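Gray Bins, Front and Back
Posted by Kalliopi Psarras
29 January 2023
40 shares
3 comments

The gray metal bins at Urirby have been in use longer than most of the furniture. They are deep, open on top, and heavy enough that they stay where they are put. When the supply shelves were cleared last July, everything without a home went into them, and some of it is still there. This page is for people who have asked what the bins look like, what goes in them and whether they are worth keeping.

The bins came secondhand from the old Nurkineo stockroom at 3413 Simell Road. Kosmas Lambrakis arranged the sale. He wanted the plastic ones that were on offer the same day, but the lids were missing and two had split at the corners. The metal ones cost 800 for the lot, delivery included. They arrived with old paper labels on them, which Glykeria Sarantis took off with warm water and a paint scraper.

We looked at having them repainted. The quote was 3000, far more than they cost, so they were left as they are. The paint is worn and the floors are scuffed. Stains that didn't come out with dish soap on the first try have been left alone. Vasiliki Dimitriou suggested rubber mats for the bottom. We tried one for a few weeks and took it out again. Small things got under the edges and crumbs collected beneath it.

How they are used

Bins stand one behind the other, close together. Mixed items start in the front one. Whatever has been looked at and has a place to go gets moved on. There is no strict rule about size. Staplers, tape dispensers, loose blocks, jar lids, cable clips and the odd mug have all gone through. Glass does not go in, and neither does anything with liquid in it.

Heavier items should be laid down on the floor of the bin, not dropped. The noise carries to the next room – Valentin Lacroix has his desk on the other side of that wall and has mentioned it more than once.

Tape dispensers are the most common thing to turn up. People buy a new one when the tape runs out and put the old one aside, and then there are two. Before a dispenser goes to the supply cupboard, check these:

- The roll turns without catching.
- The cutting edge is still on and not bent.
- The base sits flat on a table.

If the roll is nearly used up, put a new one on before shelving it. Spare rolls are in the second drawer, next to the envelopes. Rolls that have picked up grit along the sides should be thrown out. Wiping them doesn't help much.

Blocks are a different matter. They come from at least two sets, and neither set is complete. For now they go in a shoebox with the lid off. If you find the rest of a set at home, bring it in.

Cleaning

Small loose items come out before cleaning. After that, a dry brush gets most of the dust out, and a damp cloth does the rest. Go along the seams as well as the open floor. Dry the corners with a paper towel, otherwise there is a rust mark by the next morning. Scratches can be ignored. Please don't use steel wool – it was tried on one wall and took off more paint than dirt.

Keeping or replacing

The question comes up every winter. New bins would be lighter and easier to wash. The old ones hold more and don't tip when someone leans on the side. Kosmas is still for plastic. Glykeria and I would keep the metal ones, and Vasiliki says she doesn't mind as long as somebody else carries them. They are staying through the summer at least.

Anyone who wants a dispenser from the cupboard can have one. Ask at the front desk and sign the sheet.

Comments (3)

Vasiliki Dimitriou: The mat is behind the cupboard if anybody wants it. It needs a rinse.

Valentin Lacroix: I'll take one of the dispensers. Black if there is one.

Kosmas Lambrakis: The plastic ones had better handles.
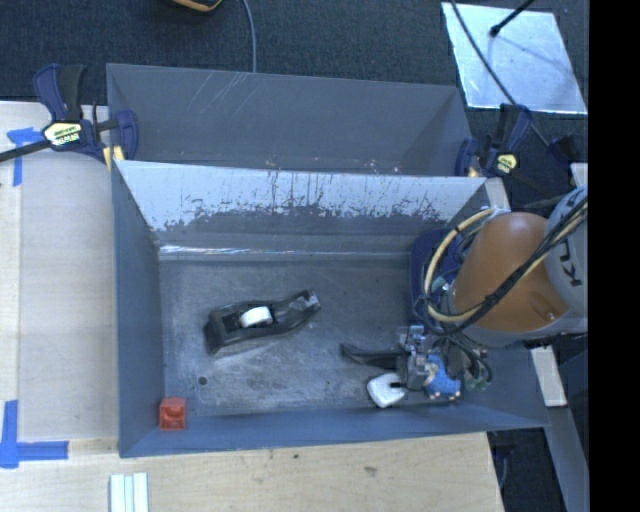 Black tape dispenser and a small red block in the front bin, with the second bin behind.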